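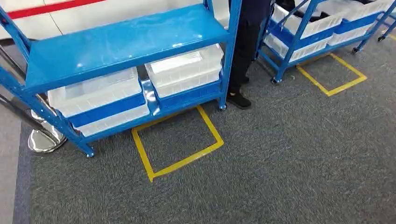

*Fig. 4. Blue carts with banded bins, and yellow tape squares marking the parking spots.*

## 3. Budgeting for carts, bins and floor tape

I wrote this section after my first order for the Vornolville site, when I spent weeks comparing robots and one lunch break on the things they'd be working with (guess which part went over budget!). Do the cheap stuff first – it decides a lot of the expensive stuff.

1. **Sketch the floor.** Mark where every cart will park and leave a clear stretch in front for the robot to turn. Note the flooring too. Carpet and hard floor roll differently, and your supplier will ask.
2. **Pick one cart and stick with it.** Same frame, same shelf heights, same casters. I got quotes from Ulladetti and Trinness, and the Trinness cart came in at $342 against $404. I went with Trinness.
3. **Pick one bin.** Clear plastic with a colored band is what I like, as people can peek inside without pulling it off the shelf. I ordered 40 for the carts and then wished I'd gone to 50, so put your spares on the first order.
4. **Price the tape.** Each cart gets its own square. Buy a few extra rolls, and choose a color that stands out from the floor. Yellow on dark gray carpet is hard to miss.
5. **Ask about parking tolerance.** Carts drift off their squares. Get the robot supplier to put in writing how far off a cart can sit before a pick fails, and in which direction.
6. **Add it all up** on the Dlamini planning sheet at the back of this guide, one line per cart, with shipping on its own line.

**Note:** Glossy shelves look great and they also throw back a lot of overhead light. If your robot finds bins by camera, ask for a trial on your actual shelf finish before you sign anything. A matte finish may cost extra, and I'd want that number early.

**Caution:** Don't plan the aisles for the robot alone. People will be standing between the carts too, so measure the gap with somebody in it and budget for barriers if your safety review calls for them.

My prices are from 23 Jun 2022. Get fresh quotes before you fill in the sheet.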